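Acta de la reunión de la asociación de vecinos de Dullville

Lectura: 2 min · 3 comentarios

Se abre la sesión a las 19 h con 30 asistentes. Preside Mererid Beddoe y toma nota Bence Lengyel. Se aprueba el acta anterior sin cambios.

1. Riego de los huertos. Wenjie Fang informa de que la toma de la calle Irna sigue perdiendo agua por la junta. El presupuesto de reparación es de 2620 euros, con la arqueta incluida. Iolo Watkins pide una segunda oferta antes de firmar. Se acuerda esperar hasta la próxima reunión – mientras tanto se regará por turnos, parcelas pares por la mañana e impares por la tarde.

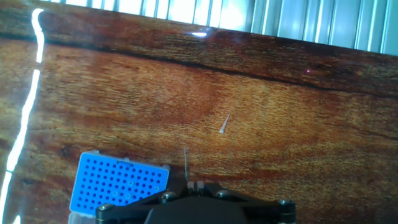

2. Lista de espera. Hay 19 solicitudes para las parcelas nuevas. Caradog Maddocks propone dividir en dos la parcela 42, sin cultivar desde agosto. Votación: a favor, mayoría; en contra, cuatro.

3. Compost. Se recuerda que no se admiten restos de poda gruesa. Watkins hablará con el vivero Sakamoto para pedir prestada la trituradora un sábado.

4. Ruegos y preguntas. Fang pregunta por la llave del cobertizo. Lengyel hará dos copias.

Se levanta la sesión a las 20:40 h.

Compartido 7 veces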